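Sortierplätze teilautomatisieren: So nehmt ihr euer Team von Anfang an mit

Veröffentlicht am 16. September 2024

Wer schon einmal eine ganze Schicht lang Geschirr nach Farbe und Größe sortiert hat, weiß, wie lang acht Stunden sein können. Bei Trivgate läuft ein Teil dieser Arbeit inzwischen automatisch, und ich bin immer noch begeistert, wie viel sich dadurch an den Plätzen verändert hat (auch an Stellen, an die wir vorher gar nicht gedacht hatten!). In dieser Anleitung steht, wie wir vorgegangen sind und was ihr für euren Betrieb übernehmen könnt.

Was ihr braucht

Einen Arbeitsplatz mit überschaubaren Teilen, zwei bis drei Leute, die ihn wirklich gut kennen, und eine Woche, in der kein Großauftrag ansteht. Die Technik kommt später. Wir haben mit der Linie Zilport angefangen, das sind bei uns Schalen und Schüsseln aus Kunststoff, 179 Artikel im Sortiment.

Schritt 1: Zuschauen und mitschreiben

Setzt euch eine Schicht lang dazu und notiert, welche Handgriffe vorkommen: greifen, drehen, entstapeln, ablegen, beiseitelegen. Fragt bei jedem Griff nach, warum er so gemacht wird. In unserem Werk Hilel kam dabei heraus, dass die Frühschicht ineinandergesteckte Schalen am Rand leicht ankippt, bevor sie sie trennt. Das stand in keiner Arbeitsanweisung, spart aber enorm Zeit und schont die Handgelenke.

Schritt 2: Die richtigen Aufgaben auswählen

Geht die Liste gemeinsam durch und markiert zuerst die Griffe, die am meisten auf Schultern und Rücken gehen. Danach kommen die eintönigen. Alles, was ein Urteil verlangt (Kratzer, Farbabweichung, Verzug), bleibt erst einmal beim Menschen. Bei uns waren es 2.446 Teile pro Schicht, und von denen brauchten 783 einen zweiten Blick. Diese beiden Zahlen solltet ihr für euren Platz unbedingt kennen, denn davon hängt ab, wie viel Personal ihr weiterhin am Tisch einplant.

Schritt 3: Vormachen lassen

Jetzt wird es richtig spannend! Die Bewegungen werden von Menschen vorgemacht und aufgezeichnet, mit Handschuhen und Controllern auf dem Handrücken. Programmieren muss am Tisch niemand können. Wichtig ist, dass die erfahrenen Leute ihr eigenes Tempo behalten dürfen. Plant kurze Blöcke ein, höchstens 20 Minuten, dann Hände ausschütteln und abwechseln. Verstellt die Riemen für jede Person neu, sonst drückt es am Unterarm. Und variiert die Ausgangslage: mal stehen die Schalen einzeln, mal liegen sie schräg übereinander, mal ist eine halb verdeckt. Für den ersten brauchbaren Stand haben wir 4.000 Durchgänge aufgenommen, verteilt auf drei Schichten.

Schreibt diese Zeit als normale Arbeitszeit auf, mit eigener Kostenstelle. Läuft sie nebenher, fehlt sie in der Stückzahl, und dann gibt es Ärger mit der Leitstelle.

Schritt 4: Aufgaben neu verteilen

Sobald die Anlage einfache Teile selbst ablegt, verschiebt sich der Tag. Weniger Greifen, mehr Prüfen, mehr Eingreifen bei Störungen. Legt schriftlich fest, wer die Anlage anhalten darf (bei uns: alle am Platz) und wer sie wieder freigibt. Für die Störungsmeldungen nutzen wir das Programm Majumder auf einem Tablet neben dem Tisch. Drei große Tasten reichen völlig, mehr wird im Betrieb sowieso nicht gedrückt.

Klärt vor dem Start auch die Lohnfrage. Wer vormacht und später überwacht, übernimmt eine andere Tätigkeit als vorher, und das gehört in die Stellenbeschreibung. 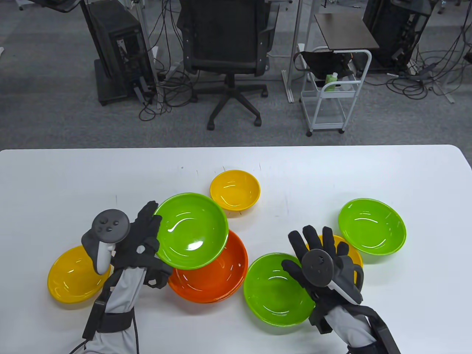
Eine Leserin aus einem Verpackungsbetrieb schrieb uns dazu, bei ihnen sei die Technik nach kurzer Zeit gelaufen, gestritten worden sei aber wochenlang über die Pausen. Früher habe man beim Kistenwechsel automatisch kurz durchgeatmet, und dieser Moment sei mit der Umstellung weggefallen. Sie rate dazu, die kleinen Unterbrechungen vorher zu erfassen und fest in den Plan zu schreiben.

Den Hinweis haben wir sofort übernommen, er gehört eigentlich schon in Schritt 1.

Schritt 5: Nachbessern

Trefft euch in den ersten Wochen täglich für zehn Minuten am Platz. Was hat geklemmt, was war zu schnell, was liegt ungünstig? Die Runde leitet jemand aus der Schicht. Im Oktober nehmen wir uns die tiefen Schüsseln vor, die Aufnahmen dafür macht diesmal die Spätschicht.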